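Two Winters in Skumthorpe

17 Nov 2018

My mother called last week and asked if I still had the blue enamel coffee pot from Skumthorpe. I do. It's at the back of the cupboard over the fridge, and I got the step stool out to check while she was on the phone. The handle is still wired on where my father fixed it. She wanted to know because my brother had told her that he had it, and she was sure he was wrong.

After we hung up I kept thinking about that house. We lived there for two winters when I was nine and ten. My father had taken a job with Gronda, which ran the grain elevator and most everything else that had a payroll. The town had 4,000 people in it, according to the sign, and I remember thinking that was a big number. We had come from a place with more people than that on our end of the street.

We moved in September. The company rented us a two-bedroom house at the end of a gravel road, with a propane tank in the side yard and a row of dying elms along the ditch. My brother and I shared the back room. The window over my bed didn't close all the way, and my father stuffed the gap with strips of an old bath towel. In January there was frost on the towel. I used to scrape it off with my thumbnail before I got up.

For years I told people that I hated it there. I had a whole set of things I said. There was the smell when the wind came from the feedlot. There was the school bus, which took 50 minutes to go what my father could drive in 12, because it stopped at every farm between us and the highway. There was the store that had one kind of cereal. I said all of this so many times that I stopped checking whether it was true. My brother says there were at least four kinds of cereal. He was six when we moved and ate most of it, so he may be right.

What I left out was Benjamín Tapia. He lived across the road with his grandparents and was a year older than me. He had a key to the old Hollden feed store, which had been shut for a while and belonged to an uncle of his. We were allowed in as long as we stayed off the stairs. It was one long room with a counter and a wall of wooden bins, and the bins still had a little seed in the corners. We played store. We played post office. One whole month we did nothing but throw a tennis ball at the bins, with a scoring system he made up and changed when he was losing.

His grandmother fed me lunch most Saturdays. She made a soup with hominy in it that I have tried to make maybe five times as an adult. It never tastes right. I think she used a kind of dried chile that I haven't found, or it may just be that I'm not coming in from the cold when I eat it.

The other thing I left out was the snow fence. There was a long line of it in the field behind our house, and the drifts on the far side got higher than my father. We dug rooms in them. My mother would not have let us if she'd known how deep we went, and I only told her last week, on the phone. She was quiet and then she said, "Well, you're 47 now."

We left in the spring of the second year, when Gronda moved my father to the office. I didn't get to say much of a goodbye. Benjamín was at a track meet the day the truck came. I wrote him two letters from the new house and he wrote one back, mostly about a dog. I still have it somewhere, although I couldn't put my hand on it the way I could with the coffee pot.
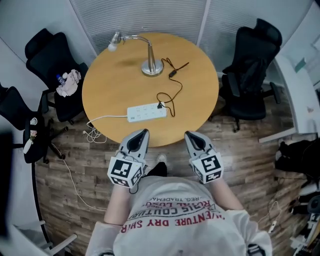

I went back one time, in my thirties. I was driving to a wedding and saw the town on an exit sign, and I had the afternoon. The elms were gone and so was the propane tank. Somebody had put a deck on our house. The feed store was a parking lot for the clinic. I bought a sandwich at the gas station and ate it in the car across from where the school used to let out, and then I felt strange sitting there and drove on.

I have lived in Suvarna for 18 years now. It has trees and rain and a decent library, and when people here ask where I grew up I usually name the place we lived after Skumthorpe, where I went to high school. It's a simpler answer. But I was only there for school and a summer job, and I couldn't tell you much about what the wind sounded like or who lived across the street. I could draw you the inside of the Hollden store, down to which bins stuck.

My sister-in-law has offered to scan the family slides over Christmas. My mother thinks there are over 200 of them from those two years, most of them of the car. I've asked her to look for one of the snow fence. She says she doesn't remember anyone taking a picture of it, but my father took the camera out on walks by himself, so there might be one.

I'm keeping the coffee pot. My brother can have the snowshoes.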